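Celska hand-held gripper study -- progress report to Trustgate

Report date: 2021-10-13
Prepared by: Hashini Kumarasinghe, Colombo

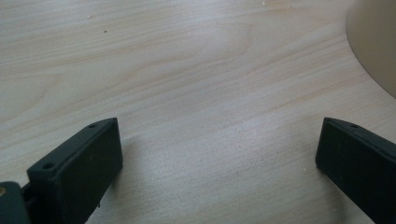
Tekle Wako asked after the last report whether a policy trained on hand-held recordings would carry over to a real arm at all, or whether we would end up collecting everything again by teleoperation. It is a fair question and most of this report is taken up with it.

Work done this period

We collected tabletop demonstrations with the hand-held gripper and now have 1,000 that passed review. Each one starts with the fingers open and ends with the object released and the hand pulled back. Demonstrations where the wrist view lost the object for a long stretch were rejected. Most rejections came from the first weeks, when people were still moving too fast.

The fingers on the hand-held tool and the ones on the arm are made from the same drawing. We settled on this after an early batch, recorded with shorter fingers, gave poor grasps on the arm. The policy stopped short of the object by a steady amount, and we could not correct it well in software. That batch has been left out of training.

Results so far

The first full test on the arm was a pick-and-place task with objects the policy had seen in training. It succeeded in 65 percent of trials. The same network trained only on the older teleoperated set did worse on placing and slightly better on picking. We do not yet have enough trials to say much about the picking difference.

On Tekle's question, our answer for now is that the recordings do carry over when the finger shape and camera position match. Small camera offsets matter more than we expected. A mount that had slipped slightly between sessions was enough to spoil the approach on low, wide objects, and taller objects were hardly affected.

Failures fell mostly into two groups. In the first, the fingers closed before they were far enough around the object. In the second, the policy hovered over bare table and did not commit to a direction. The second kind was more common when the target was near the edge of the view at the start. We are adding more demonstrations that begin that way.

Problems and delays

Calibration took longer than planned. We now check the camera mount before every session and log the result, and the check adds five minutes. The arm was also out of use for 14 days while we waited for a replacement cable, so the tests with unseen objects have moved back.

Light wood surfaces with strong grain gave uneven tracking in a few recordings. We have not worked out if this is the grain or the lighting, and we would like to test a plain surface before changing anything.

Next steps

-- Finish the unseen-object tests on the arm.
-- Repeat the 65 percent result with a second set of fingers, to see how much wear matters.
-- Send the reviewed demonstrations to the Clesby group so they can train on them separately.
-- Deliver the written results to Trustgate in December.

Spending is within the approved budget. We are not asking for a change to the equipment line, but we would like to move the unused travel money to arm maintenance and need your approval for that.

0 comments | 5 shares
Contact | Copyright 2021 Celska | Back to top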